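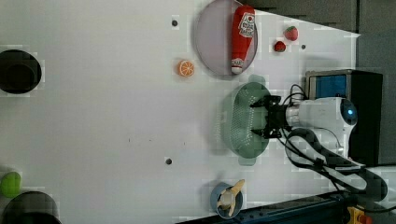 Lesezeit: 3 Minuten

Teilnehmende gesucht: Vergleichsstudie zum Abräumen und Sortieren in der Küche

Protico untersucht im Projekt Sernus, welche Haushaltstätigkeiten ein einarmiges Robotersystem mit Zweifingergreifer ohne Eingriff von außen ausführen kann. Der bisherige Stand ist ernüchternd. Von 3909 ausgewerteten Greifversuchen an Geschirr, Körben und Spielzeuglebensmitteln mussten 228 manuell abgebrochen werden, überwiegend bei dünnwandigen Rändern und bei Gegenständen, die in einem Becher stecken. Ob diese Quote im Haushalt brauchbar wäre, lässt sich ohne menschliche Vergleichswerte nicht beurteilen.

Gesucht werden Personen ab 18 Jahren für zwei Aufgabenblöcke:

Block A (Referenz): Die Teilnehmenden räumen einen Tisch nach schriftlicher Vorgabe ab, zunächst mit der Hand, danach mit einer Greifzange, deren Öffnungsweite der des Robotergreifers entspricht. Erfasst werden Dauer, Fehlgriffe und Umgreifbewegungen.

Block B (Bewertung): Die Teilnehmenden beurteilen Durchläufe des Roboters auf einer neunstufigen Skala. Maßstab ist, ob sie das Ergebnis zu Hause ohne Nacharbeit akzeptieren würden.

Voraussetzungen: uneingeschränkte Beweglichkeit beider Hände, normales oder korrigiertes Sehvermögen, Deutschkenntnisse zum Verständnis der Anweisungen. Vorerfahrung mit Robotik ist nicht erforderlich. Wer beruflich Greifsysteme entwickelt oder programmiert, kann nur an Block B teilnehmen.

Zeitaufwand: fast 3 Stunden einschließlich Einweisung und Pause. Die Termine liegen im Mai, Beginn jeweils um 9 Uhr. Die Aufwandsentschädigung wird nach Abschluss beider Blöcke überwiesen, bei Teilnahme an nur einem Block anteilig.

Ort: Versuchsraum Gronel, Eingang über den Hof der Firma Çetinkaya.

Anmeldung schriftlich an Protico, Projekt Sernus, zu Händen Cledwyn Craddock. Bitte Händigkeit und gewünschten Block angeben.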